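Handout 5: Teaching a Robot by Hand and by Remote Control
Working inside a desktop computer case

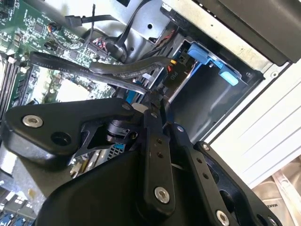
Otakar Murín

These notes go with the second half of the unit on showing a robot a task. Read them before the lab. The task is cable work in an open desktop PC: find a given connector, take hold of it, pull it straight out, and put it back.

1. Two ways to show a task

Hand guiding. You hold the arm near the wrist and move it through the task while the controller records joint positions. It is quick to learn, and you feel contact directly. The drawback is that your hand takes up space. In an open case the drive cage, the chassis edges and the cables leave little room for the gripper, and less for a gripper with a hand around it. The force sensor also reads your push together with the contact force, and the two are hard to separate later.

Remote control. You move a leader device and the arm follows. Your hands stay out of the work area and the force readings are clean. You lose most of the feel, so new operators tend to press too hard. Expect your first few runs to be slow.

We use hand guiding for the approach and remote control for everything that touches a connector.

2. What the wrist camera sees

The gripper links fill much of the lower part of the view. Behind them you get the board, the wires at the header and the flat SATA cable running toward the drive bay. A learned policy gets this same view, so if you cannot find the connector in it, do not expect the policy to. Operators who watch the case directly give demonstrations that depend on things the camera never saw. In the lab, work from the screen only.

Black cables against black gripper parts are a known problem. Come in at an angle that puts green board or bare metal behind the cable – it makes the edge much easier to pick out.

3. Recording rules

Start each run from the home pose.
Pause briefly before contact.
Pull along the axis of the plug, never by the cable.
If you miss, back off and try again. Keep the run and mark it "recovered".
If a cable snags on the chassis, stop and mark it "failed".

4. Data for the assignment

The Vikmont set has 1151 runs, of which 700 are remote control. Train on 500 of the remote runs and hold the rest back for testing. Yi-an Maeng keeps the list of bad files – check it before you train.

Hand in a plot of wrist force over time for 2 runs, one clean and one recovered, with a paragraph on where they differ.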